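Ticket 19 - Grinusari student arm, push task
Status: open, and so much better than last week!

Arm kept stopping 3 mm short on every push. Re-zeroed the base, reloaded the Gundska config, dropped speed to 80. Pushes on the yellow heart look great now!

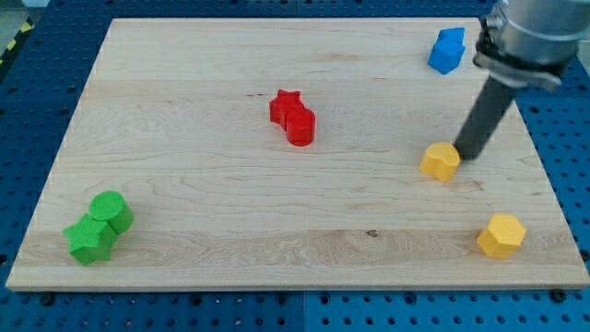

Do we have to re-zero after every power cycle?
Only when the base has been unbolted.

Still to do: two more runs with the stars (Sebastian branch), then log the offsets before the Brendthorpe meet in October. Can't wait!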